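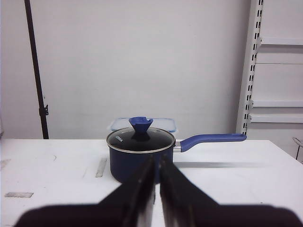
Blauer Kochtopf mit Glasdeckel

Diese Website verwendet Cookies. Mit der weiteren Nutzung stimmen Sie dem zu. Einstellungen | Akzeptieren

Donnerstag, 14. März
von Zübeyde Yaman

Jetzt soll also die Mehrwertsteuer auf Grundnahrungsmittel weg. Wieder einmal. Ich habe am Wochenende drei Kommentare dazu gelesen, alle drei waren dafür, und alle drei haben so getan, als läge das Geld am nächsten Morgen bei der alleinerziehenden Mutter auf dem Küchentisch. Ich kaufe für vier Personen ein und wäre die Letzte, die sich über billigere Nudeln beschwert. Ich glaube bloß nicht daran.

Die Steuer zahlt der Händler ans Finanzamt. Senkt man sie, hat zunächst einmal der Händler mehr. Ob er das weitergibt, entscheidet er, und zwar nach Lage. Wo zwei Discounter einander gegenüberstehen, wird er es vermutlich tun, jedenfalls die ersten Wochen, mit großen Schildern. Bei uns im Viertel gibt es genau einen Supermarkt, der nächste liegt eine Busfahrt entfernt. Wer mir erklären will, dass dort der Preis fürs Brot um den vollen Betrag sinkt, darf gern mitkommen und den Bon mit mir durchgehen.

Lajos Barta hat mir darauf geschrieben, ich sei zynisch. Man könne das Weitergeben schließlich kontrollieren. Wie denn? Mit einer Preisbehörde? Preise bewegen sich ständig. Wenn die Butter im Juli billiger ist als im März, kann das an der Steuer liegen, an der Milch, am Strom oder daran, dass der Marktleiter seine Kühltheke leer bekommen muss. Umgekehrt genauso. Man wird hinterher Studien haben, die das eine sagen, und Studien, die das andere sagen, und jede Seite wird ihre eigene zitieren.

Dann die Sache mit der Abgrenzung, die in allen drei Kommentaren in einem Nebensatz vorkam. Was ist ein Grundnahrungsmittel? Mehl, ja. Milch, ja. Haferdrink? Tiefkühlgemüse mit Rahmsoße? Fertig belegte Pizza ist für manche Haushalte sehr viel grundlegender als frischer Spinat, das mag man bedauern, aber es ist so. Wir haben schon heute zwei Steuersätze und eine Liste, über die sich Steuerberater beim Mittagessen amüsieren. Jetzt käme eine dritte Stufe dazu, und mit ihr jeder Verband, der findet, dass ausgerechnet sein Produkt auf die Null gehört. Man muss sich die Schreiben nur vorstellen. Die Süßwarenleute werden mit der Kindheit argumentieren.

Am meisten stört mich die Verteilung. Der Nulltarif gilt ja für alle. Der Chefarzt bekommt ihn auf den Bergkäse, und wenn er für 30 Euro Käse kauft, dann spart er daran mehr als meine Nachbarin an ihrem halben Pfund Gouda. Gemessen am Einkommen hilft es ihr stärker, das stimmt, und das ist auch das beste Argument der Befürworter. In Euro gerechnet geht trotzdem ein hübscher Teil an Leute, die am Monatsende nicht überlegen müssen. Piroska Csizmadia, mit der ich seit Jahren über solche Dinge streite, hält das für einen Preis, den man zahlen müsse: Alles Zielgenaue scheitere am Antrag. Da hat sie einen Punkt. Ich habe selbst einmal für meine Mutter einen Wohngeldantrag ausgefüllt, und nach sechs Wochen kam ein Brief zurück, in dem nach einer Unterlage gefragt wurde, die obenauf gelegen hatte.

Nur folgt daraus für mich etwas anderes als für Piroska. Wenn der Staat es nicht schafft, Menschen Geld auszuzahlen, die es brauchen, dann sollte man sich das Auszahlen vornehmen. Ein fester Betrag pro Kopf, automatisch überwiesen, bei höheren Einkommen über die Steuer wieder eingesammelt. Es wäre immerhin Geld, das ankommt und nicht erst durch die Kalkulation einer Handelskette muss. Ich weiß, dass es dafür an der Technik hapert. Das höre ich allerdings schon so lange, dass ich inzwischen eher an fehlende Lust glaube. Schilder an der Fleischtheke lassen sich im Wahlkampf eben besser fotografieren als eine Überweisung.

Und wer bezahlt es? In keinem der Texte stand dazu eine Zahl. Einmal war von »Selbstfinanzierung durch Konsum« die Rede. Bei dieser Formulierung greife ich inzwischen automatisch nach meinem Portemonnaie und sehe nach, ob es noch da ist. Wenn beim Essen etwas wegfällt, wird es woanders geholt, beim Regelsatz zum Beispiel, und dann zahlt die Nachbarin ihre Ersparnis beim Waschpulver und bei den Kinderschuhen zurück.

Sándor Dudás fragte in den Kommentaren zum letzten Beitrag, ob ich überhaupt irgendeine Steuersenkung gut fände. Doch, ja. Ich hätte gern einen höheren Grundfreibetrag und sanftere Übergänge für alle, die von einer halben auf eine volle Stelle aufstocken und dann feststellen, dass von der Mehrarbeit kaum etwas übrig bleibt. Darüber schreibt nur selten jemand, es ist auch schwer in eine Überschrift zu bekommen.

Ich lasse mich übrigens widerlegen. Meine Kassenbons hebe ich ohnehin auf, seit rund zwei Jahren, in einem Schuhkarton im Flur. Sollte die Null kommen, lege ich die alten neben die neuen und tippe die Preise hier ab, auch wenn ich danebengelegen habe. Zum Grundfreibetrag schreibe ich beim nächsten Mal mehr, da schulde ich Sándor noch eine Rechnung.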